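Morkbridge Outdoor Club – Gear and Merchandise Meeting
Minutes, March, 7 p.m., back room at the Montoya building
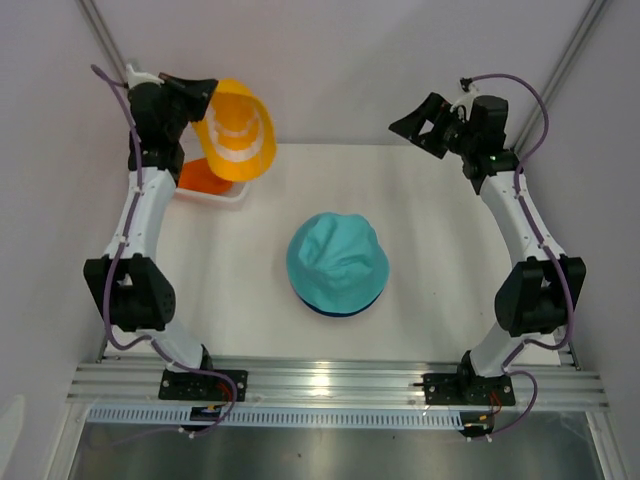
Bucket hats under consideration: yellow with white stripes, and teal with a navy brim underside.

Present: Chaiwat Khamphan (chair), Yaowalak Meesuk (minutes), and the usual members of the gear group. Apologies from the trail crew lead, who sent a note about parking that was held over.

1. Minutes of the last meeting
Accepted with one correction. The February minutes said the group had "agreed to order hats." The group agreed to look at hats. The chair asked that the difference be recorded, and it is recorded.

2. Bucket hats
Chaiwat introduced the proposal from Sistach, the supplier, for a club bucket hat to replace the baseball cap. The supplier's letter says a bucket hat "brings people together on the trail." Several members asked what that meant. No answer was offered and the chair moved on to the samples.

Yellow. The two white stripes around the crown were liked by more people than expected. One member said it would show up well against brush, which is the first practical argument anyone has made for the hat in two meetings. Another said white stripes on a hat worn by people who dig drainage ditches will not be white for long. Yaowalak asked whether the stripes are sewn on or printed. The letter doesn't say. She has been asking suppliers this kind of question for years and would like one of them to put it in the letter.

Teal. Generally thought the better color. The top was wrinkled and there was a long discussion, longer than it deserved, over whether that is how the hat is supposed to look. The supplier calls the style "relaxed." The minute-taker's view is that relaxed is a word used by people who don't want to pay for a box. It was agreed that a hat sold to members at full price should hold some kind of shape on the shelf, and that we should ask how the order would be packed. The dark navy under the brim was approved of. It was suggested that it might cut glare off the lake – this was stated with great confidence and no evidence.

Sizing. The letter says one size fits most. The chair pointed out that the last item we bought on that promise was the rain ponchos, and most of those are still in the closet. Members with large heads spoke at some length. Yaowalak asked for it to be noted that members with small heads also exist, and that a bucket hat that is too big comes down over the eyes.

Washing. No care instructions were included. The chair said he would not put his name to a hat that can't go in a machine. Agreed.

Quantity. Sistach's best price starts at 7 dozen. The club sold two dozen caps last year. The chair asked who was going to buy the rest and was told that demand would grow once people saw the hats. The same thing was said about the mugs.

Decision: No order at this meeting. The group is willing to consider teal as the main color and yellow for work-day leaders only, subject to answers from Sistach on stripes, washing, sizes, and packing. A request to pick a third color was voted down before anyone could name one.

Action: Yaowalak to write to Sistach. Chaiwat to ask for a smaller minimum order and to report what they say, in their words and not in his.

3. Budget
The merchandise line stands at $4,000 for the year. It was proposed that half be set aside for hats. The chair asked what the figure was based on and was told that it was half. The proposal was withdrawn. Sale of the remaining caps to go ahead at the spring picnic, marked down, no returns.

4. Display shelf at the Rorside trailhead
The shelf by the sign-in book is still leaning. A member reported that it was fixed in the fall. Three other members who have seen it since then disagreed. Nothing is to be put out for sale there, hats included, until somebody other than the person who fixed it has looked at it.

Action: Chaiwat to look at it.

5. Logo
A short item. The proposal is to embroider the club name on the front of the hat. On the yellow one this would have to go over or between the stripes, and no one could say whether there is room for it. The supplier's sketch shows the name on a plain hat, so it is no help. Yaowalak asked for a stitched sample before any money changes hands. The chair thought we could trust the sketch. After some discussion he no longer thought so.

Action: added to the letter to Sistach.

6. Other business
The coffee urn was raised again and put off again.
A member asked if the bucket hat could be optional. The chair confirmed that all hats are optional.

Meeting closed at 8:40 p.m. Next meeting to be set once Sistach replies.

Minutes taken by Y. Meesuk. Corrections to her before the next meeting, please, and in writing.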